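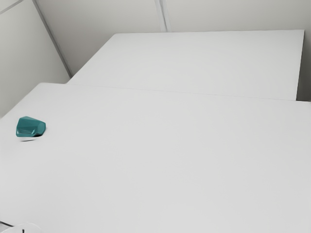 A small teal block on a white tabletop.

Clearing the Table

The kitchen table in most homes does five jobs before noon. It holds breakfast, the mail, a laptop, somebody's homework and whatever came in from the car. By dinner the family is eating in a cleared space the size of a place mat, with the rest pushed up against the wall.

People in Presdale have been talking about this more than you might expect. The town's older houses were built small, with one main room downstairs and a table in the middle of it. Closets are shallow. Garages, where there are any, are full. When the library put on an evening talk about household clutter last October, 128 people signed up for a room that seats 50. The library ran it again the next month and filled it again.

The advice given at those talks was simple. Pick one flat surface in the house and keep it clear for a month. Leave the closets, the basement and the boxes from the last move for later. One surface only, and it should be one you walk past every day.

Most of those who tried it picked the kitchen table. A few chose a desk or the top of a dresser. The rule allowed one object to stay out, and this led to more discussion than anything else. Some households kept a bowl, some a lamp. One couple on Menzies Street could not agree and traded off, a plant one week and a clock the next.

The first week is the hard one. Mail is the main problem, and it needs a place to go before it reaches the table. A basket by the door works if it is emptied every few days. If it isn't, the basket becomes the new table. Keys and phones are easier. A hook and a shelf will take care of both.

School papers are harder. Children like to work where the adults are, and there is no good reason to stop them. What seems to help is a box with a lid that lives under the table or on a low shelf. The work comes out, gets done, and goes back in the box before supper -- finished or not.

Storage products are a mixed bag. The hardware store on Firkley Avenue sells a three-tier rolling cart that a lot of families bought early on. Some still use it. Others found that it simply held more stuff, and it ended up parked beside the table with a coat over it. A cart costs money and takes up floor. It makes sense to wait until the end of the month and see what is still homeless.

The nearby village of Woltivitz tried a version of its own. Neighbors there set up a swap shelf in the community hall for things that came off tables and counters and had no use at home. In the first season, 309 items were left on it. Mugs were the most common, followed by phone chargers and candles. The shelf is open from 9 in the morning and is usually picked over by lunch.

Does any of it last? For some, yes. Others slid back by the new year, when the holiday cards and receipts piled up, and started over in the spring. Several said they now clear the table at night, after the dishes, and that it takes a couple of minutes if it was done the night before.

The library plans to repeat the talk this fall, in the larger room upstairs. Sign-up is at the front desk.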